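Helladeck is looking for brush people (weekdays, November start)

Hi! I run the sorting table at Helladeck, and I need two more pairs of hands. We take in small household bits and pieces – hair brushes, tubs, caps, all sorts – and every one gets picked up, turned over, looked at and put back where it lives. It's slow, fiddly work and I love it.

Most days you'd start with a clear white table and one or two things on it. My favourite at the moment is the cream-coloured one with the dimples, which I reckon looks like a block of cheese.
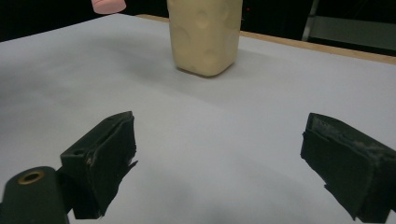

What you'd be doing

Brushes, mainly! We have 366 things on the shelf list and I'd like to get through the lot before summer. You'd check the bristles, check the handle, write a line or two in the book and go on to the next. The open-backed ones like the pink one are a good place to learn, as you can peek at the bristles through the gaps. 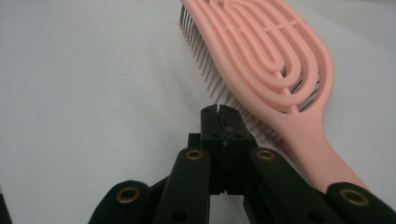 Faith Khaemba

I've been at this table for two years and came over from Akska, where I did much the same with kitchen gear. No experience needed – I'll sit with you for the first week. You do need patience, steady hands and a tolerance for my radio. Shifts are four hours, pay is $99 a shift, and there's tea. Write me a few lines about yourself and tell me which mornings suit.

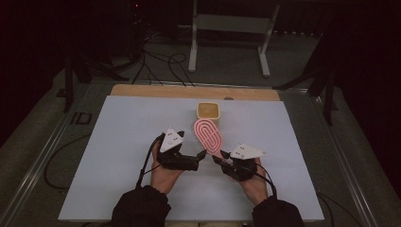 Pink brush, held up over the table with the cream tub behind.

Contact: Faith at the Helladeck front desk | © Helladeck | Back to top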